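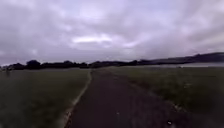
*Asphalt path through open grass, gray skies.*

# Pre-departure check, snorkel boat Ralluneo

Done at the Karaki dock before guests board. Comments go under the item. "Fine" is not a comment. Neither is a smiley.

## Deck and boarding

- [x] Boarding ramp pinned on both sides
- [x] Handrails tight
- [ ] Non-slip strips intact

 Top step is peeling again. It has been glued with everything Trandier sells, and it comes up each time like a bad sunburn. Needs screws.

- [x] Dive platform locks in the up position
- [x] Swim ladder drops and latches

 Latch is stiff. Kick low, not high. The dent shows where high gets you.

## Safety gear

- [x] 60 adult life jackets, lights and whistles attached
- [x] 20 child life jackets

 Two had the crotch straps knotted together. Untied, with language.

- [x] Throw rings: 2, lines coiled
- [ ] Fire extinguishers in date

 Galley one is good. The engine room tag can't be read — somebody wiped it down with degreaser, very thoroughly. Swap it before we leave the dock.

- [x] First aid kit sealed
- [x] Oxygen kit: gauge in the green, both masks in the bag
- [x] Vinegar for stings, full bottle

 Labeled in marker on all sides now. Please keep it out of the galley. The salad did not need it.

## Snorkel gear

- [x] Masks rinsed and sorted by size
- [ ] Fins in pairs

 We have more left feet than right. Meveder was supposed to send replacements in June and sent a calendar.

- [x] Float noodles aboard
- [x] Stinger suits dry, zippers run

 Run the zippers all the way. Halfway is how a guest ended up wearing one to lunch.

## Engine, radio, anchor

- [x] Oil and coolant
- [x] Bilge pump, auto and manual
- [x] Radio check with base

 Heard clearly. Base asked us to stop whistling on the channel.

- [x] Anchor line free of chafe
- [x] Mooring hook on its bracket

 We use the public mooring at the reef. Anchor stays up unless the skipper says otherwise, and never over coral.

## Guests

- [x] Head count on boarding, written down
- [ ] Second head count after each swim, by a different crew member

 Sheet printed without the second column. Draw one in by hand, with a ruler if you have standards.

- [x] Medical forms read, as well as collected
- [x] Safety talk given before the engines start

 It can't be heard afterward. We have tried.

## Holding departure

Engine room extinguisher and the head count sheet. Both get fixed before lines off. The top step gets a cone and a crew member next to it during boarding, and goes on the repair list in capital letters.

Fins can wait. Match them by size and hand them out with confidence.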